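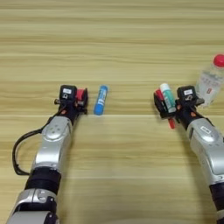 Section 3. First Table Test of the Flilleo Two-Arm Kit

Before you begin

Please read this section to the end before you switch on the arms. You should have finished Section 2 already, so both arms are fixed to the bench and the cables are connected at the wrist.

You will need:
A clear table area in front of both arms
A few light things from the office, for example a marker, a small tube with a cap, a glue stick
A closed plastic bottle, to stand at the far side as a reach mark
The Flilleo controller, with the Rallow software open

3.1 Check the cables

1. Keep the main switch on OFF.
2. Follow each black cable with your finger from the arm to the gripper. It must make a wide, easy curve.
3. Move the wrist by hand to the left and to the right, slowly. If the cable becomes tight at any point, give it more length at the lower clip.

CAUTION: Do not tie the cable flat against the metal casing. It needs the free loop when the wrist turns.

3.2 Check the fingers

1. Look at the finger pads from the inner side. A pad should sit flat, with no gap under it.
2. Wipe the pads with a dry cloth. Do not use alcohol, it makes the surface hard.
3. Check the small orange screw on each gripper. Turn it with the supplied key only until it stops - do not force it.

Note: The labels on the grippers must stay in place. Our service desk in Wadthorpe will ask you for the code when you call.

3.3 Switch on and go to the start position

1. Take your hands, sleeves and tools away from the table.
2. Turn the main switch to ON and wait for 40 seconds. The arms can make a small movement in this time. This is normal.
3. In Rallow, choose Start Position. Both grippers come to a low position over the table.
4. If one gripper touches the table, press Stop and repeat the height setting in Section 2.

WARNING: Keep the stop button where you can reach it from your seat. Children must not be in the room during the test.

3.4 Hold one object, then two

1. Choose the right arm and set the grip force to level 3.
2. Place the tube upright between the open fingers and press Close. Use the long tweezers from the kit, not your fingers.
3. Press Open, and remove the tube. Now place the tube and the marker side by side and press Close again.
4. Raise the arm by one step. Wait a little and look if either object has moved.
5. Repeat with the left arm.

Note: With two objects a small lean is allowed. If one of them slides down, increase the force by one level and try again. Very smooth marker bodies may need the Ochoa soft pads, which are sold separately (order number 346).

CAUTION: Do not practise with glass, with open drinks or with anything that has a sharp edge.

3.5 After the test

1. Open both grippers and take the objects away.
2. Choose Rest, then turn the main switch to OFF.
3. Write the force level in the table on the back cover, so the next user has the same value. The counter in Rallow will ask for new finger pads after 1000 grips.

If the test does not work the second time, please save the log file and send it to Adebayo Tijani at the service desk. Include a photo of the grippers with the labels readable. The desk is closed in January, but e-mails are still read.

Continue with Section 4, Teaching a Movement by Hand.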